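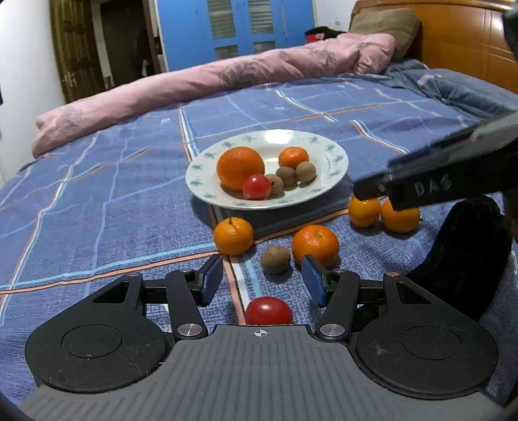 Stornberg Robotics Club is a student club for young people who like to build, test and program. We started with 12 members in one classroom, and today we are 25. Our main project has the name Ustura. In this project the students guide hand-held grippers themselves, and the recordings are used later to teach a robot arm. We like to practice with ordinary things in ordinary rooms, for example putting mandarins, tomatoes and kiwifruits on a plate that stands on a bed. Soft fruit is a good teacher for careful hands.

The club is led by Hacer Tekin, who teaches computer science and came to us from Ağca. Each student works in a pair, and the pairs change every month. One person moves the gripper and the other keeps the notebook. 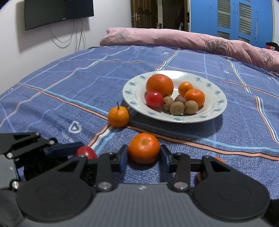
After the practice, the pair looks at the recordings together and decides which ones to keep. Until now we have kept 2,558 of them. In November we will take part in the student competition in Dorby, in the category for household tasks. New members are welcome also without experience.

Page updated: Jul 5, 2018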